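I'd been promised twenty minutes with Róisín McGrath and got most of an afternoon, which tells you how she feels about grippers. She looks after the arm at Hurnden, and when I turned up at 7 she was already on her second coffee and halfway through a jaw calibration.

"People want to talk about the clever bit," she said, waving me onto a stool. "I spend my life on the fingers!"

The fingers on this one came from Volodberg as a matched pair, and she keeps a simulated copy of the whole setup so she can try new settings before they go anywhere near the real thing. (She calls the copy Gestanach. I asked why and got a shrug.)
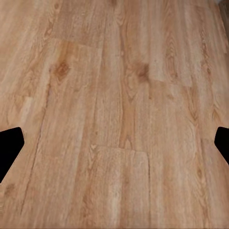
Her routine starts with the wrist camera, and it's the part I liked best. She opens the jaws wide, points the camera at bare floor and looks at where the tips sit on either side. In the simulator the fingers are plain black against a honey-coloured wood grain, so the edges are dead easy to pick out. "See how you get less of the right one than the left?" she said. "I write that down. Then I do the same on the real arm, and if the two don't agree I go looking for a loose bracket." The knots and board ends give her something to line up on, too.

After that she runs 200 open-and-close cycles and listens. I couldn't hear a thing, but she stopped the real arm at cycle 40, backed out a screw, cleaned the thread and put it back in with a dab of threadlocker. Log entry 738, in very neat handwriting.

I asked what she'd change if she had the money. "A better cable guide," she said straight away. "The one from Ó Flaithearta rubs at the elbow, and I'm sick of wrapping it." She showed me the tape, grey and a bit furry at one end, then went back to her cycles while I hunted for my coat.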